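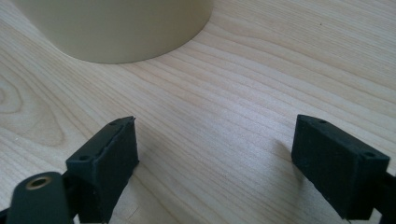
How I record a pick-up task with the hand-held gripper

Okay, so a few of you wrote in after my June post asking how I get my examples for the Himero policy, and whether you need a real arm to start. You don't! I've recorded 2681 demos for Clonness so far and every one was done by hand, with me squeezing the trigger.

Pick one task and write it in one sentence. Mine this month is "pick up the cup and set it on the saucer." If you need an "and then" after that, it's two tasks.

Clear the table, but don't go crazy. I use my normal desk with normal lamps. Reflections on the wood are fine, the model has to learn to live with them.

Start with the fingers open and the object somewhere in view. Hold still for 2 seconds, then go in. I used to start moving the second I hit record and had to toss 23 demos from my first batch — painful.

Move slower than feels natural. Come in at a slant so the camera sees both fingertips and the space between them all the way down. Close, lift, place, open, back off, stop.

Now move the cup. A hand's width is plenty. Turn it a little, swap sides, stand somewhere else (I forget this one constantly). Kazue Takagi, who got me into all this, does a new spot for every single take and her policies are way less fussy than mine.

If you fumble the grasp and recover, keep it! If you drop the thing on the floor, delete it right away, before you lose track of which one it was.

I stop at 59 takes per sitting, then load the lot into Flekport and watch it back at double speed. Next time I'll go through my Yagi settings for trimming the ends.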